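Email list went quiet after moving platforms, what would you check first?

Posted 2023-10-19 by Siltent

I look after the marketing for a small kitchenware shop in Kerimton. In January we moved our newsletter from the old provider to Jarkine. The list came across fine, but the people who used to open every issue have mostly stopped. Same subject line style, same send time, same sort of content. We send 8 issues a year, plus a catalogue mailing before Christmas.

I've asked Jarkine support and they said everything is set up correctly on their end. The last issue got 140 opens, which is well down on what we had before the move. I'd like to know if this is a technical problem or if people have just lost interest.
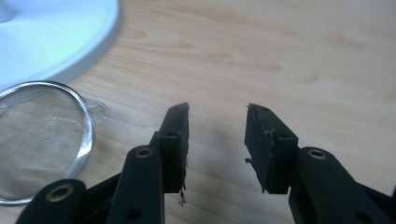

Lazarević replied that the sending domain was the first thing to look at. When you change providers you need new SPF and DKIM records, and a lot of small shops leave the old ones in place. Log in wherever your domain is registered and compare what is there with what Jarkine lists under its sender settings. If they don't match, your mail is probably going to junk. Send a copy to a few of your own addresses at different mail services and see which folder it lands in. Once it's fixed, mail your most active readers first for 4 issues or so before you go back to the whole list.

mapleledger

Could be the open tracking. Different platforms count opens differently so I wouldn't compare the old number with the new one. Look at clicks and orders.

tinshed_promo

Had the same thing with a different provider. Ours was the from address, it had changed to a noreply one during the import and people didn't recognise it. Changed it back to the shop name. Also check your unsubscribes came across, otherwise you'll get spam complaints.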